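Plamthorpe House Newsletter
2020-08-25

The Floor Is Back

Those of you who have been stepping over things in the ground-floor room since spring will be pleased, or possibly disoriented, to learn that it has a floor. I had my doubts too. For most of the summer the evidence was a narrow path from the door to the kettle, and a rumor that there was more of the same under the boxes.

The clear-out took two evenings and one very long Saturday. Kenneth Bañez drew up a plan with zones. The zones were Keep, Lagman Street (our storage unit, for new members) and Go. By lunchtime there was a fourth zone, Ask Ragnvald, which had eaten the other three and was making its way toward the hall.

In fairness to Ragnvald Bråten, he did come in and he did answer. His answers were "keep," "keep," "that might be useful," and, regarding a box of 51 curtain hooks, a silence so long that Kenneth put them back on the shelf out of respect. We own no curtains.

The total hauled to Lagman Street came to 258 pounds by the van's weigh slip, and I'd like it noted that a good share of that was magazines. If you left a run of the Cusisthorpe Gardener in the corner behind the door, you have until the end of September to go and visit them. After that they go to the recycling, and you may visit them there.

We also found the missing key to the meter cupboard, in the meter cupboard.

What we can now offer is open floor, enough of it to put your feet down without planning ahead. People have started using it already, some of them for sitting, which wasn't in Kenneth's plan but which he has agreed to tolerate.
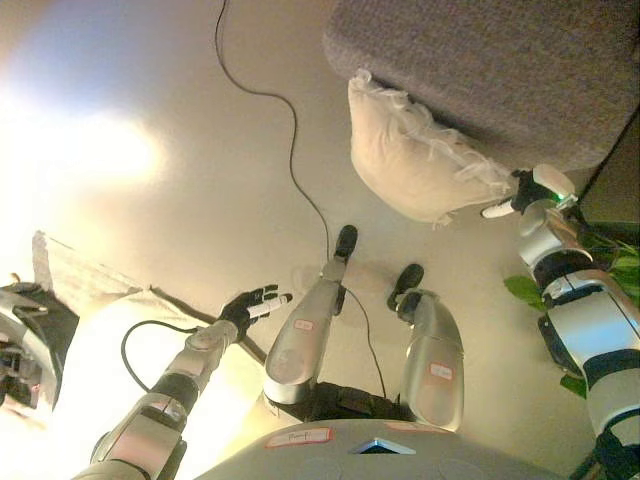 Labels, and How We Live Now

We have become a labeling household. It began with the shelves, moved on to the drawers, and at some point last week reached the mugs. The labels are small and white with a red edge, they come 60 to a pack, and Kenneth has the packs. If you need one, ask him, and be ready to say what it's for.

A few rules, arrived at the hard way:

Write what the thing is. "Misc" has been used on four separate boxes and we're no wiser about any of them.

Write it so someone else can read it. Ragnvald's box says either "hoses" or "horses" and I've decided not to look.

Question marks are allowed for one week. After that, please find out.

Put the marker back when you're done. It lives in the tin by the window, where it has spent a total of maybe one afternoon.

Don't label other people's lunch. This was funny once.

Anything on the floor at closing with no label on it will be moved to the shelf by the door. Anything on that shelf for a month goes to the swap table at Unlow, where you're welcome to buy it back. Last time we raised $52, most of it from our own members, and I recognized at least two lamps coming home again.

The next tidy is the second Saturday in September, ten o'clock, same room. Bring gloves and a broom if you have one, since ours went to Lagman Street in the first load. Kenneth is bringing doughnuts and has asked me to say that they will be in the Keep zone.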